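Volow Prop and Supply Room
Part-time Table Keeper wanted

Posted September 2, 2017

We are looking for a patient person to take charge of one white surface.

That sells it a little short, so let me fill in the rest. Volow rents small goods to shops, theaters and anyone who needs a lot of little things for a short time. Everything that comes back gets tipped out, looked over, wiped, sorted and put away. The tipping out happens on a plain white work surface with low walls, chosen on the theory that a lost earring back or a stray bead will show up against white. The theory is sound. It also means that every smudge, crumb and pencil mark shows up too, and the last person in the job left us for a career in accounting, where she says the standards are lower.

Your day would go something like this. A returned kit arrives in a tub. You check the ticket, empty the tub, and put like with like until you can say what came back and what didn't. You write down the missing pieces in the ledger. Then you clear the surface completely before opening the next tub, even if the next tub is from the same customer, and even if it is almost lunch.

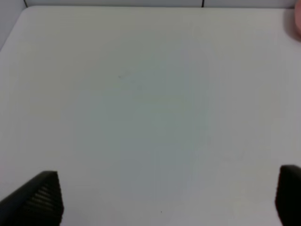 Clearing completely is the part people underestimate. We once sent a Devent kit out with a button from a Du Plessis kit in it, and I am still getting emails. So the rule is one tub at a time, everything off, a wipe with the soft cloth (never the green one, which scratches), and a slow look into the corners. Corners are where small things go to retire.

What we'd like from you:

You can tell ivory from cream, or are willing to learn, or can at least argue about it in good humor.

You can sit or stand at a table for a four-hour shift with one proper break. We have a stool. It has opinions about its own height.

You write numbers that other people can read. The ledger is on paper. There was a plan to put it on a computer, and the plan is also on paper.

You don't eat at the table. You may think fondly of eating at the table.

Experience is nice but not needed. Past keepers have come from a library, a bakery and a dental office, and the one from the dental office was the best of the lot.

Hours and pay: three shifts a week, 12 hours in total, mornings preferred. Pay is $10 an hour for the first month while you learn the tickets, and then we sit down and talk about a raise, which you should expect to get unless something has gone badly wrong with the buttons. Parking is free behind the building, next to Flukum. Please don't park in front of Flukum. They keep a list.

Busy season starts in March, when the school plays send everything back in one go, usually in the wrong tubs. Extra shifts are available then for anyone who wants them, and will be suggested to anyone who doesn't.

To apply, drop off a short letter at the counter or mail it to Aigars Hunt, Volow, Unit 86. Tell us what you've done before, which mornings you could work, and the smallest thing you have ever lost and found again. I read them all myself. Résumés are fine, but please keep yours to one page, as it will be sorted.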